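Didara gets its second arm, and a corridor to practise in

Quick one from the workshop this month, as I know a few of you have been asking how Didara is getting on. Well, she's got both arms now! Darmawan Sumampouw bolted the right one on in November and it only took him two goes (the first time the shoulder was on back to front, and we all signed it before he took it off again).

Most of the work has moved on to the computer, though. Glória Meireles has built us a make-believe corridor with a parquet floor and mustard walls, so we can try out carrying jobs without dropping anything on anyone's foot. She did the whole thing in 6 evenings, patterned ceiling included, and I'm more than a bit jealous. The carrying load is a white box with odds and ends to go with it, and Hakim Sembiring insisted on a skull. I wanted a teapot. I was outvoted.

We've done 109 runs so far. The left gripper is behaving nicely, but the right one still wanders off when both arms move together, and Stojan Kovačević reckons it's a number I typed in wrong. He's probably right. I'm going through the settings file tonight with a large pot of tea.

If you fancy a go at driving, come along from 7 in the evening and ask for Hafiz Chong, who has the spare login. Bring your own laptop if you can, the shop one is painfully slow.

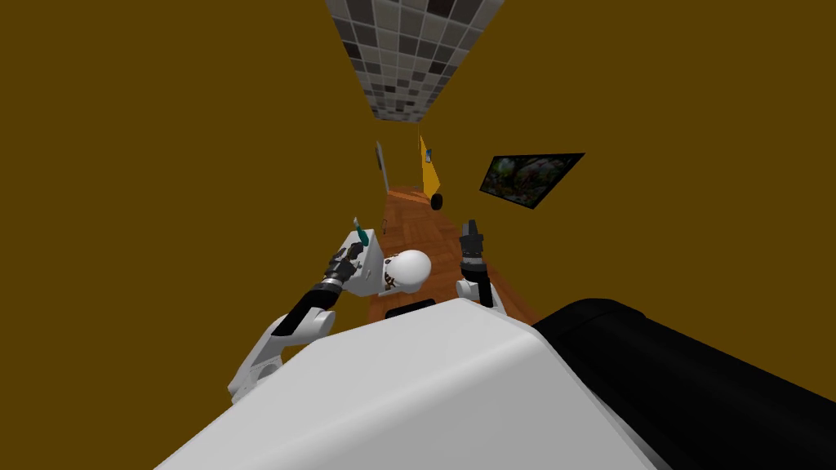 Both arms up in Glória's corridor

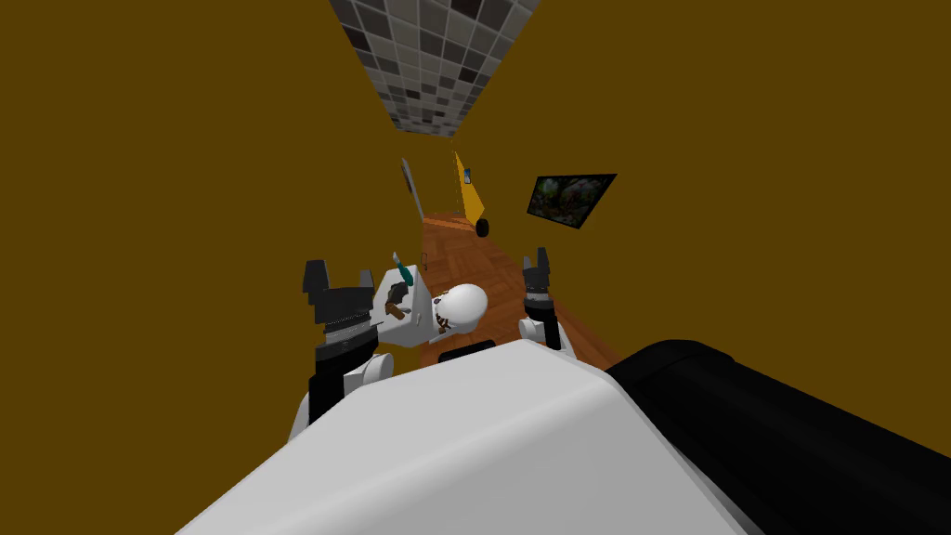

2 min read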